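Ornon Everyday Dinner Plate, Pink
Stakano Tableware / Plates / Single plates
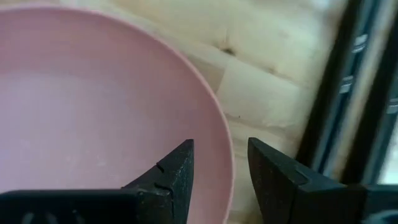 Can I buy one plate, or do I have to take a whole set?
One is fine. Every Ornon plate is sold singly, and the price per plate stays the same until you reach a boxed set.

The Ornon is a dinner plate for people who have owned nicer dinner plates and know how that ended. It has a plain surface, a thin raised rim and enough room for a decent helping of something with sauce. We considered giving it a story about the sea at dawn. It's a plate.

Our buyer found the range at the Georgiou pottery works in Skernano, where it had been sold to school canteens and one very loyal hotel. We asked for it in colors a grown-up might choose, and pink outsold the gray so badly that the gray has been moved to the clearance page, where it is waiting for someone with restraint.

What it does well
It stacks without wobbling. It survives the dishwasher on a normal cycle, and it goes in the microwave for reheating. The rim keeps gravy on the plate, or at least slows it down long enough for you to find the bread.

What it does less well
Keep it out of the oven and off the stovetop. A serrated steak knife used with real feeling will leave gray marks, most of which come off with baking soda and a damp cloth. It also shows every streak of beet juice, and you'll have to make your peace with that or with beets.

Color
Expect small differences between plates from separate firings. If you're adding to a set you already own, put the firing number from the underside in the order notes and we'll match it if we can. The current one is 123. Older numbers turn up now and then when we move the shelving.

Ordering
Sold singly or in boxed sets of 3 or 7. The set of seven was a mistake on a packing form and has since become our best seller, mostly among families of six who know themselves.
Orders leave the Stakano warehouse within 2 working days. Breakages in the mail are replaced free if you write to us within a week of delivery. Breakages after that are between you and your kitchen floor.

Also in this range: Ornon side plate, Ornon cereal bowl, Ornon gravy boat (out of stock since September)

Page updated Oct 23, 2019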